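Leltitzシミュレーション環境で収録した、双腕ロボットの卓上・家具上操作データの記録規則です。収録担当とラベル担当の両方が対象です。改訂の提案はSumeya WakoまたはNahom Tekleabまで。

最終更新: 2018-03-06

## 収録内容

- エピソード数: 約2,000
- タスク種別: 42
- 視点: ロボット上部と手先の2種類
- 形式: Drirell形式(画像列、関節角、グリッパー開度)

## 収録前の確認

1. 部屋の初期配置は設定ファイルから読み込む。手で動かした場合は `layout_modified` を `true` にする。
2. 家具の上の物体は、操作対象でないものも含めてすべて登録する。本、ボール、細い棒状のものも省略しない。
3. 椅子などが倒れた状態も配置の一種として扱う。直さずに `floor_state` に記入する。
4. 両腕の状態は左右別々に記録する。片腕しか使わないタスクでも、もう一方の関節角を空欄にしない。
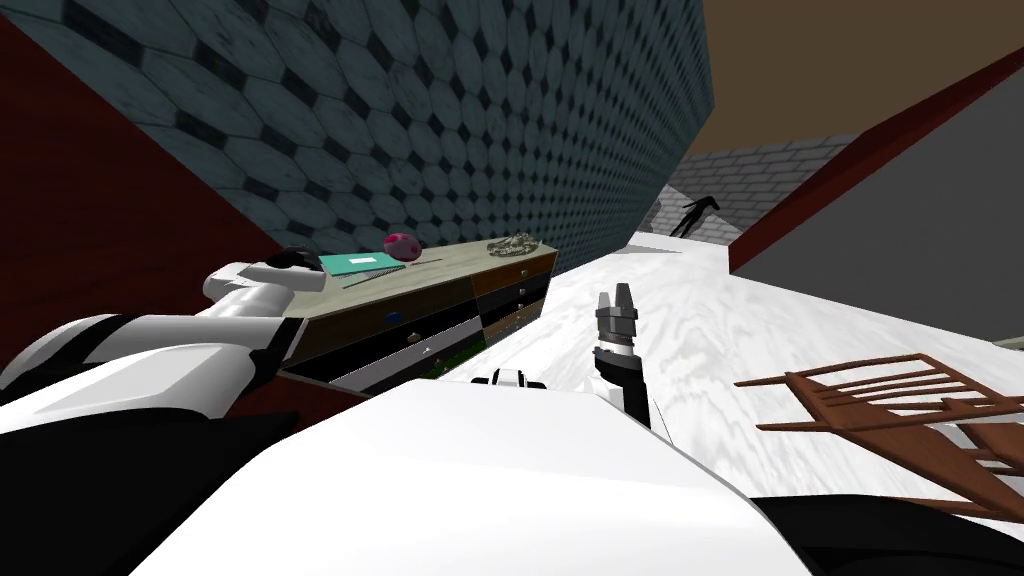
## 手先視点の規則

手先視点では、グリッパーの指が両方とも画像に入っていることを条件とします。片方でも欠けるエピソードは `wrist_partial` に分け、学習用の分割には入れません。

開度は画像から推定せず、必ず関節値を使います。指の間に物体がない状態は `open_empty` とし、卓上の別の場所にトレイなどがあってもこのラベルは変わりません。
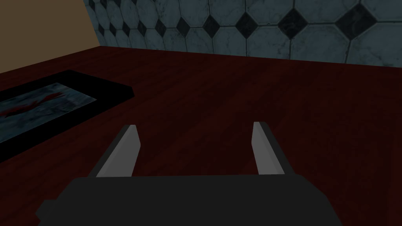 把持の開始は、指が対象に最初に接触したステップとします。接近中のステップは `approach` のままにしてください。以前の版では指が閉じ始めた時点を開始としていたため、11月より前のエピソードと混ぜる場合は `convert_grasp.py` を先に通す必要があります。

## 安全に関する項目

シミュレーションでも、実機のGudetaと同じ速度上限と関節範囲を適用します。上限を外した収録は受け付けません。自己干渉が発生したエピソードは削除せず、`collision_self` を付けて残します。

人型のシルエットが部屋にある場合、腕の可動範囲に入るかどうかを `human_zone` に記入します。判断できないときは `unknown` とします。

## レビュー

1エピソードにつき2名で確認します。判定が割れたものはAbrehet Workneh、干渉関連はHouda Lahlouに回してください。4回差し戻されたエピソードは除外し、番号は再利用しません。

## 既知の問題

- 壁のタイル模様が強く、奥行き推定に誤差が出ることがある。
- Neltevero変換後に `floor_state` が消える場合がある。Wondimu Bogaleが対応中。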